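Visit Report: Tovton Museum of Motoring and Invention
3/30/20
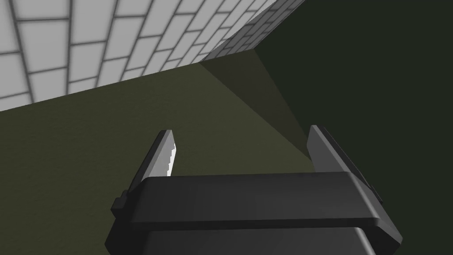 Computer rendering: a dark gray parallel gripper over an olive-green floor, with a white tiled wall beyond.

The education department visited the Tovton museum in March at the invitation of its curator, Timothée Baudry. The purpose was to judge whether the galleries would suit the spring course on early inventors and their backers.

The tour began in the Halim Gallery, where nine engines are arranged by date. Mr. Baudry spoke at length on the Dandach carburetor, a local design that went through 94 recorded trials before its maker found a buyer. The workshop notebooks are kept in the same room -- several pages may be read under glass, and the handwriting is clear enough for students.

The second hour was given to the Medel Collection of letters and patent papers. Staff found this the strongest part of the visit. The letters deal mostly with money, late deliveries and a long dispute over a brake lever, and they show how slowly a new machine reached the road.

The lecture room seats 100. Guided tours last 90 minutes and must be booked in writing. The upper floor is reached by stairs only, and the museum has been asked whether the letters could be shown on the ground floor for groups that need it. A reply is awaited.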